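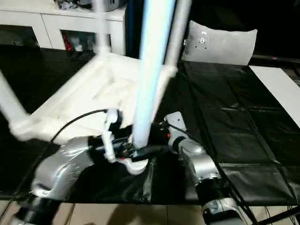 Our baking evenings in Otutthorpe are going along nicely, and I'm so pleased to tell you that nearly 60 families have now made their own flatbreads with us! The dumpling course begins in June, and for rolling out all that dough I'd love a table covered in black plastic sheet, as flour shows up so well on it and the whole lot wipes down in a minute.

By Thandeka Radebe
11 November 2024

The Duman grant has paid for two griddles and six rolling pins (the long thin kind, lovely to use). We still need a bigger mixer before the dumplings.

2 comments
6 shares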